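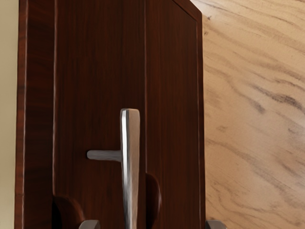

What is our club working on this term?
Teaching a simulated gripper to open a cabinet by its handle.

A few people asked for more detail than I managed in the last post, so I'll go through it bit by bit. There will be gaps between posts. I'm doing this with my tea.

We're a sixth-form robotics club. We meet after school in the computing room and we've been going for two years. Last year we built line followers. This year the group voted for simulation, partly because half of us are still joining from home.

The project is called Molefe. It started as the name of a folder and nobody changed it.

The task sounds small. The gripper starts near the cabinet, gets its fingers either side of the handle, closes, and pulls until the door has swung far enough to count. We set that at 60 degrees. Anything less is marked as a fail, even if the door moved.

The handle is an upright metal bar held off the wood by a post. The gap behind it is what matters. If the fingers come in too shallow they slide off the front. Too deep and they hit the panel and the whole arm stalls.

We write the controller in Python. The younger members do the approach, the older ones do the pull. That split came from what people had covered in maths, and it has worked all right – the pull needs an arc and the approach mostly doesn't.

The rendering side is its own job. The cabinet is dark reddish-brown wood with a lot of grain, and the surface next to it is a light tan. One of our Year 12s spent most of March on the shiny parts of the handle. A bright streak down metal is awkward for the handle finder, which is looking for edges and finds plenty in a reflection.

Dark wood gives us the opposite problem. Grey fingertips are easy to pick out against it. Shadows and recesses are much harder to tell from the panel itself.

Some numbers. Since the start of term we've run 133 scored attempts. 22 of them passed. Most of those were after we changed the approach angle, so the early part of the log is very grim reading.

The commonest fail is the grasp closing on nothing. After that it's a good grasp followed by pulling straight back, so the door moves a little and then the handle slips out. A door on a hinge doesn't want to come straight at you. Everyone knows that with their own hands, but you still have to write it down for the arm.

A question from yesterday, about why we don't use a real arm. Cost, and space. The school has one small desktop arm and it can't pull much of anything. In simulation you can also reset the door by pressing a key.

Another one asked if it learns by itself. At the moment, no. We wrote the steps and tuned them by hand. Two members are trying a learned version on the side, and I'll post about it when it has opened a door.

We're entering this for the Wodby Student Challenge. It's an online event this year. Teams send in their code and the organisers run it on cabinets we haven't seen, with handles in different places and different finishes.

That last part is why we've stopped tuning for one cabinet. Two weeks ago our best settings worked nicely on the first model and then failed on every other one we tried. We'd typed the handle height in as a fixed number. It took an embarrassing amount of time to find.

Each entry gets 10 attempts and the score is the number of passes, with time used to split ties. So we want something slow that works. Our current run takes ages to line up and I'm fine with that.

The simulator runs on one desktop we call Flukau, which is the only machine in the room with a decent graphics card. There's a booking sheet on the door. Please use it. Two jobs at once makes both of them crawl.

If you're a student at the school and want to join, you don't need to have coded before. There's plenty of testing, logging and drawing to do, and the log is more useful to us than most of the code.

The rules for the log, for anyone new: write down the settings before you press run, write down what happened even if it was dull, and don't delete the fails. We lost a good week in the autumn to a tidy spreadsheet.

Next job is the arc. At present it assumes the hinge is on the side furthest from the handle. We'd like to work the radius out from the first bit of movement and adjust from there – the maths is done on paper, and the code is half written.

After that we'll look at the lighting again. The plan is to vary it on every run so the handle finder stops relying on one bright edge.

Our code will go up on the Endgate page once the entry is in. The challenge asks teams not to share before the deadline, so I can't send it to people yet. Several of you have messaged and I have made a list.

Club is on as usual this week. Bring headphones if you're dialling in from the computing room, as the echo last time was awful.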